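Opinion > Public Money > Local Budgets

4 min read

Every spring the town of Cledcombe discovers that it is richer than it thought. The finance office publishes its year-end figures, the deficit we were all warned about has shrunk to something you could pay off with a bake sale, and everyone at town hall takes a modest bow. Then, in October, the next draft budget arrives, and we are poor again.

I have been reading these things for 17 years. It's a hobby, in the way that picking at a scab is a hobby. In that time the forecast has missed in the gloomy direction so often that I've stopped calling it a forecast. It's a mood.
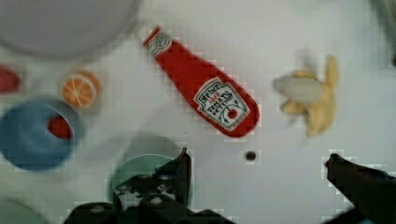
The cushion that isn't called a cushion

Last year's draft set aside $500,000 for "unallocated pressures." I asked Bożena Czarnecka in the finance office what an unallocated pressure was, and she told me, very politely, that if they knew that they would have allocated it. Fair enough. But the money sat there untouched through the winter while the library closed on Mondays and the bus to Batum lost its evening run. By the time the books closed, the pressures had failed to show up and the money had become a surplus, which sounds much nicer.

I understand why they do it. A finance director who predicts a small deficit and gets a large one is looking for work. One who predicts a large deficit and gets a small one is asked to speak at lunches. If you paid weather forecasters that way, we would all own 2 umbrellas and never hang out the wash. 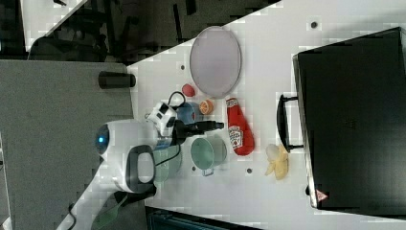

The trouble is that the gloomy number does real work while it's around. It is the number in the room when the pay talks start. It is the number Ryszard Głowacki held up when he told the parks crew that the vacant posts would stay vacant. When the better number came along in spring, he didn't go back and hold that one up too.

And the extra cash, once found, tends to be spent in a hurry. Last time it went on a resurfaced parking lot and a consultant's report from Skavier, 133 pages long, on how the town might improve its forecasting. I read all of it. It recommends a further study.

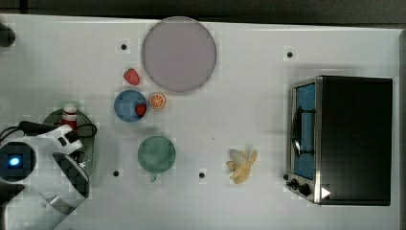 Kitchen-table economics: what's on the plate and what's beside it.

My own proposal is dull and costs nothing. Print last year's forecast next to last year's result, on page one, in the same size type. Do it for every department. If roads always come in under and legal fees always come in over, let people see that before the vote. A council that has to look at its old guesses might be a little shyer about the new ones.

I'd also like any surplus over a set amount to go to a public vote of the council in open session - with the cuts made that same year listed beside it, so members can decide whether they want to undo any of them. They may well say no. They should have to say it out loud.
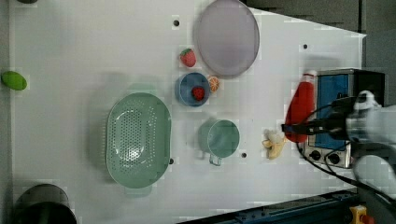 Thaddäus Schwaiger thinks I'm being unfair, and wrote to tell me so when I tried out a version of this argument last year. A town can't print money or run a tab forever, he said, and he would sooner be pleasantly surprised every spring than have to explain a hole once. Caution is cheap, in his view, and I have never had to meet a payroll.

He's right about the payroll. I'd quarrel with cheap. Ask anyone who used to take the evening bus.

The draft goes to second reading next week. I'm told the outlook is challenging.

We use cookies to remember your preferences and measure traffic. By continuing to read, you accept our cookie policy.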